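Folding laundry on the bed: does it really save anything?
Asked 13 November 2018

Every tip page swears by folding on the bed. I have a Phetsri quilt and mine just slides around under everything. Is a table better, or is this one of those things people repeat?

grendus_80
Table. Next.

Prilstead Attic
I doubt the table makes much difference. I paid $149 for a folding table in July and I still use the bed. What helped a little was pulling the cover tight first and doing one piece at a time. Mine is pale green, and white stuff is easy to spot on it. 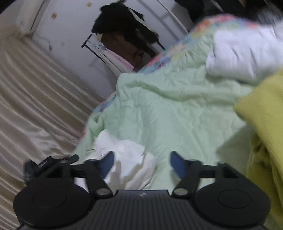
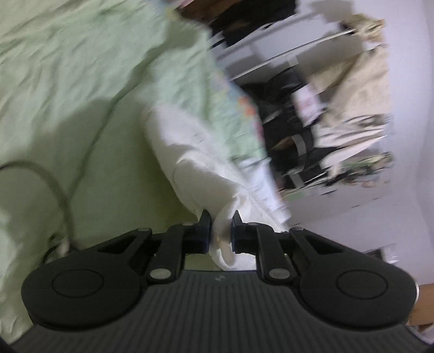
I'd also ignore anyone selling you a plastic folding board. I tried one from a shop in Gollbridge and it was too narrow for my shirts. Thin white cotton creases whatever you do, so hang it if you have the space.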